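Home | About | Our Work | People | Join Us | Contact

About us

Hi! I'm Efthymia Petridis, and I run Tronderis with Iolo Samuel and Bo-ram Kwak. We're a small lab that teaches two-armed robots to do bench work, mostly the fiddly kind – putting little parts where they go, driving screws, all the things people get tired of by mid-afternoon.

Iolo and I met at Howells, where we spent far too long writing motion scripts by hand. Every time a part changed, we'd start over. So when we set up on our own we went the other way and let the robot learn from a person guiding it through the job. Our method is called Ceten, and the idea is pretty simple: each arm learns its own half of the task, and a small shared model decides who goes first and who waits.
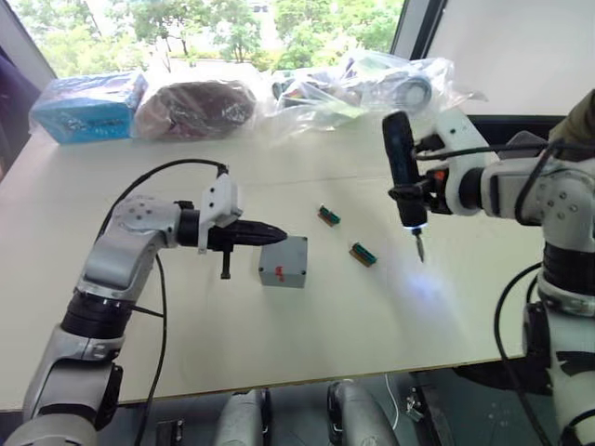 The waiting was the hard part! Our first version had both arms rushing in together, and we lost a lot of screwdriver bits that June. Bo-ram fixed it by training the shared model on the pauses as well as the moves (I was sure this would do nothing, and I still owe her dinner). With some 300 guided runs per task we now get results that used to take us 400, and a new part usually takes 2 people a morning to add.

We still get plenty wrong. Shiny screws give us trouble, and so do soft cables. Kamol Luangrath is working on the cables now and would love to hear from anyone who has tried the same thing – he'll talk your ear off.

We share what we learn. The Ceten notes are free to read, and the next set, which we're calling Wallex, covers tool changes. If you'd like to come by and try guiding an arm yourself, write to us. We're usually in by 10, and the coffee's decent.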